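The Nekolby folding craft table, after a whole lot of use
September 26, 2022

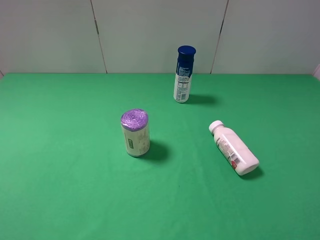
Don't buy any folding table for a sewing machine, came a comment under my last review, they all bounce and you'll be sorry by the first zipper. Fair enough! I thought the same, and I've had two of them bounce me right off a straight seam. But I've now used the Nekolby for 422 days (I wrote the start date on the underside in pencil) and I'm still happy to sit down at it, so here goes.

I paid $366, shipping included, and yes, that's a lot for something with folding legs. The Stolby was cheaper and I came very close to ordering it. What put me off was the plastic leg locks, which felt mushy on the one I tried in the store. The Nekolby locks are metal and they snap shut with a really loud clack. Mind your fingers. I didn't mind mine and had a blood blister for a week.

So, does it bounce? At a normal sewing speed, no. If I floor the pedal on a long hem I can see the coffee in my mug shiver a bit, and that's with my old heavy machine sitting right in the middle. Push the machine over toward one end and it gets worse, so I leave it in the middle and pile the fabric on the left. My cutting mat fits with room to spare, and so does the iron if I stand it up.

The height is the part I love! There are 5 settings, and I use the second one for sewing and the very top one for cutting. My back has stopped complaining after a long afternoon of pattern pieces. Changing height is a pain on your own, though – you have to do one leg at a time and the whole thing tips like a goat on a hill until you get to the last one.

Things I don't like: the bare top is slippery, and the carry handle is on the wrong side (it digs into your hip going down stairs). The rubber feet also came off, both on the same end. Festlow, the shop I got it from, mailed me new ones for free and I glued them on this time. No trouble since.

Would I buy it again? If you have a spare room and can leave a table standing, no, get the Okoth with fixed legs and spend the difference on fabric. I have to pack mine away every time we have people over for dinner, and for that I'd buy the Nekolby again tomorrow.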